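Labeling the house for a second language

Labels are the cheapest study aid I know, and most people give up on them within a week. They put up a hundred in one evening, stop seeing them by the third day and peel them off in March when guests come. These are the tips I give to families in my evening group.

Start with one room. The kitchen is the usual choice, as you stand in it several times a day with your hands busy and your mouth free. Twelve labels is plenty.

Write the article or gender marker with the noun. If the language has noun classes, use one ink color for each and stick to it all over the house. Leave English off the label. If you need the meaning of "spoon," open the drawer.

Use painter's tape on painted walls and cabinets. Masking tape left up through a warm summer takes the finish with it. On the refrigerator, cut up an old flat magnet and glue the paper to it. Pencil fades near the stove, and so do most gel pens. A laundry marker holds up.

Say the word out loud each time you touch the thing. Reading it silently does very little. Malsha Ekanayake, who has been teaching her two boys Sinhala in a small apartment, makes them ask for items by name at dinner, and the salt does not move until the word comes out. She says the complaints lasted four days.

After two weeks, swap nouns for verbs. Put "open" and "close" on a cupboard, "pour" by the kettle, "rinse" over the sink. After that come short phrases – "turn off the light" beside the switch, "wipe your feet" inside the door.
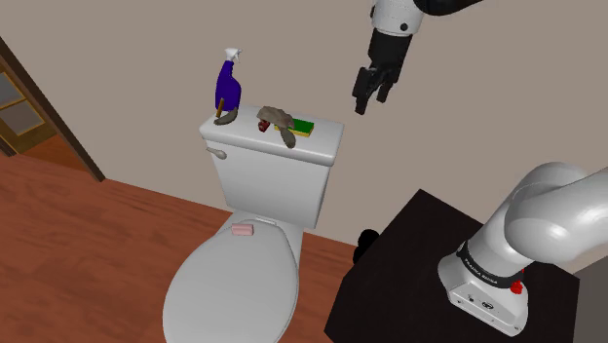

Take a label down once everybody in the house can say the word without looking. Keep the old ones in an envelope and go through them once a month. Any that have slipped go back up for a week.

Keep a list on paper too. Mine has 125 words on it, sorted by room, and I add to it only when a room is finished. A spiral notebook on a hook works better than a phone, which tends to wander off to other things.

Small children can't read the labels, so draw on them or skip them and just talk. With a toddler, name what you are doing while you do it, in whole sentences. Sandamali Matubbar wrote to ask if her three-year-old would be confused by Bengali at home and English at daycare. Mixing the two in one sentence is normal at that age – answer in your own language and carry on.

Updated 25/05/2024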